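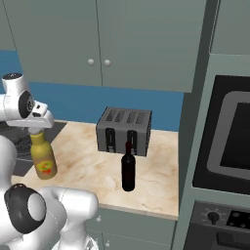
*A yellow bottle with a round label, over the counter.*

**1/** The Plarnevwood Public Library will hold its spring Home Pantry Series in March. Registration is open to all cardholders at the front desk or by phone.

**2/** The series has two evening sessions. The first covers reading date labels and storing oils, vinegars and condiments. The second covers dried beans, rice and flour. Both begin at 6:30 p.m. in the Mornonis Room.

**3/** Sessions will be led by Danica Ristić and Lilian Kaijage of the county extension office. A printed storage chart will be given to each household attending.

**4/** Please note that the Mornonis Room seats 200. Cardholders may reserve up to 3 places. Unclaimed places will be released at 6:25 p.m.

**5/** Children under 12 must be accompanied by an adult. Large-print copies of the chart are available on request. Requests for interpretation should reach Sibusiso Pillay in Programs one week before the session.

**6/** The Elm Street entrance will be closed during both sessions. Please use the parking lot door.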